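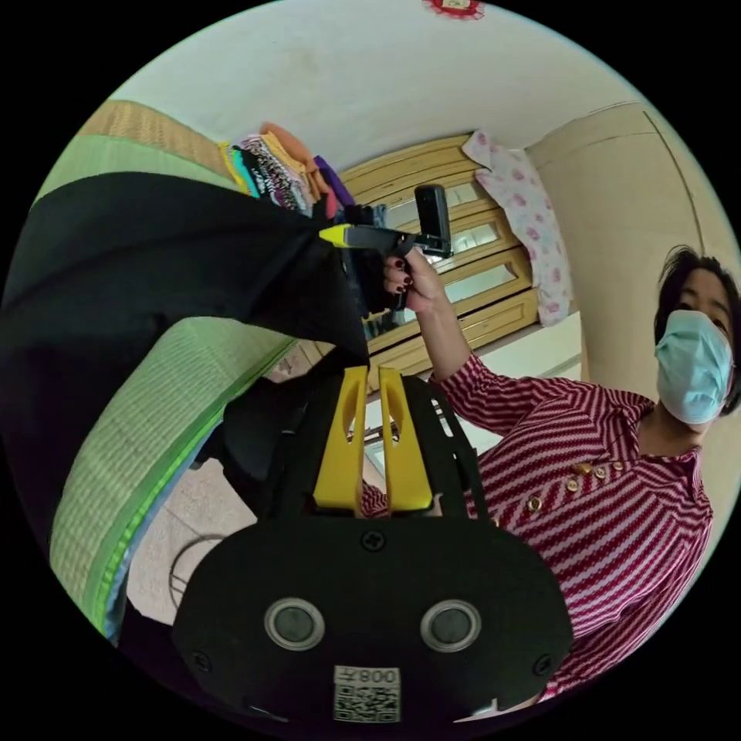 Flesard Home Forum » Laundry & Linen Group

Folding dark knits on a woven mat

fumach_user30
Posted 2024-10-03
I sort and fold on a green woven mat on the floor, finished clothes stacked at the far side. The black garment is next. Matte black picks up fiber from the weave, mostly along the folded edge. Does anyone put a sheet down first, or is there a better order of work?

potgieter
Fold darks first, before the mat has been walked on. Brush the mat along the ribs, never across. Across the ribs pushes debris into the weave and it comes back out on the next garment.

linen_press
Disagree on order. Darks last. Light cotton sheds more than the mat does, but a lint roller clears it in one pass. If darks go to the bottom of the stack they pick up lint from everything put on top.

potgieter
Only if the stack is mixed. Keep 2 stacks.

fumach_user30
Mine is mixed colors. One shelf, so one stack.

dredeck_b
A flat cotton sheet works. Mine is 300 thread count and lint does not cling to it. Shake it outside, wash it with the towels.

linen_press
Towels are the worst thing to wash it with. Wash it alone or with shirts.

dredeck_b
More than 30 washes with towels so far and no pilling. Your dryer filter may need cleaning.

linen_press
Filter is clean. Different towels, probably.

k_hem
On the folding itself: spread the garment fully before the first fold. If the fabric is bunched in the middle you get a ridge that stays after stacking. Smooth from the center out, sleeves in, then fold in thirds.

potgieter
Halves for heavy knits. Thirds leave two creases across the front.

fumach_user30
Will try the sheet and halves. The order question is still open as far as I can tell.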